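Speaker notes — Choosing bedroom storage for small rooms
Slot after the coffee break. Keep the water near the laptop.

Slide 1. Welcome
Good morning, and thank you for staying. I work on the product side at Roltov, where we make bedroom furniture. Today I speak about one piece only, the chest of drawers, and why customers send it back.

Slide 2. The returns
Last year we sold 2,006 chests from the Hatidness range. 136 came back. Pause here, let them read the number. Only a few had damage. Most of the forms said the same thing in different words: it did not fit the room.

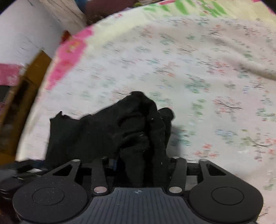
When we telephoned these customers, we learned that they had measured the wall but had not measured the open drawer. A chest can stand very nicely between the bed and the window and still be useless, if the drawer stops against the mattress.

Slide 3. Depth
The first Hatidness was 559 mm deep. It is a generous drawer for winter pullovers. In a narrow room it is too much. The new one is 402 mm deep, and we kept the same height and the same oak front.
Ask the audience: who has a bedroom where one door cannot open fully? Wait for hands.

Slide 4. Drawer runners
Pass the sample to the first row now. The full-extension runner costs more, but the person can see the back of the drawer without kneeling. Juhász, our supplier for fittings, offers it with soft closing. I prefer it without — there is less to adjust, and the drawer feels more direct in the hand. 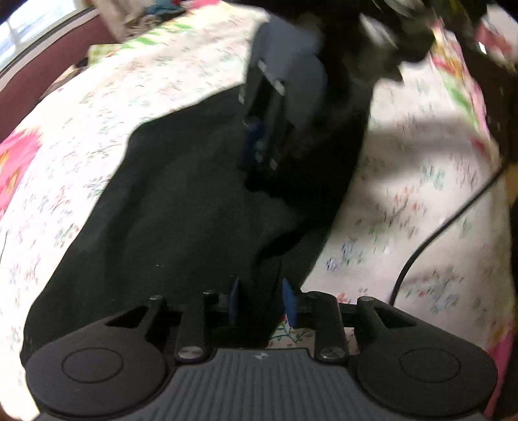

Say also a word about weight. Folded jeans are heavier than people think, and a thin drawer bottom will bend after two or three winters. We now use a thicker bottom with a groove on all four sides.

Slide 5. The finish
Matt lacquer or oil? Oil is warmer to touch and easy to repair at home. Lacquer is better for a rented flat, where somebody will surely put a wet glass on it. In the Plurier shop in town they show both side by side, and I recommend this to every retailer.

Slide 6. What to put on the product page
Depth with the drawer closed.
Depth with the drawer open.
Inside height of each drawer.
Please write them in large type, near the price. Ours were in a PDF until December.

If time is short, skip slide 7 (wall fixing) and say that the leaflet is on the table by the door.

Questions. Repeat each one into the microphone before I answer. Collect the runner sample from the last row.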